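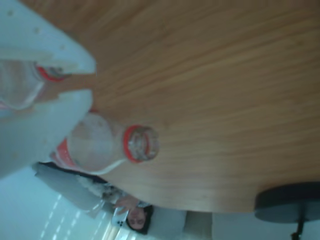
**Figure 3.** Gripper holding a clear plastic bottle at the wooden table, with a second, red-capped bottle close by.

### 4.2 Changes in the sorting task

Before the Zemov arm was installed, staff at the Suksawat site handled 600 bottles per shift by hand. The arm now takes 400 of these. Workers still pick out bottles with damaged caps or loose labels, and they restart the arm after a missed grasp. Most said their wrists hurt less. Several also said the job had become more watching than doing, and that 30 minutes of it tired them more than sorting had. Breaks were moved to every 90 minutes in December.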